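Week 2: Reading a phone spec sheet without getting sucked in

Hi all, these are my notes for the second session, tidied up a bit from what I scribbled on the board. Bring your own phone on the night if you can, we'll be poking around in the settings.

I've picked two handsets to compare, the Itov Boltance and the Dogar Sturum. They cost nearly the same and the ads make them sound like twins (they're not!). Start with the battery. The Boltance is sold on its big battery, but a big number doesn't help much if the screen is bright and hungry and there's a pile of apps ticking away behind it. Look for the screen-on hours in a proper review and ignore the standby figure, I've never met anyone who leaves a phone on standby for a fortnight.
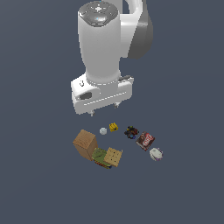

Next up is storage. The system takes its cut before you've saved a single photo, so go to Settings, then Storage, and write down what's really free. My own phone was down to 20 per cent last December and I had 2197 photos on it, most of them blurry ones of the dog. Sigh.

Then there's price. The Sturum is $269 outright, which looks great until you add a case and a charger, because neither comes in the box. Check the update policy too, it's usually buried in the support pages.

Homework, due 19th July: find your model number, your free storage and the date of your last security update. Email me if you get stuck, my favourite colour of panic is mild.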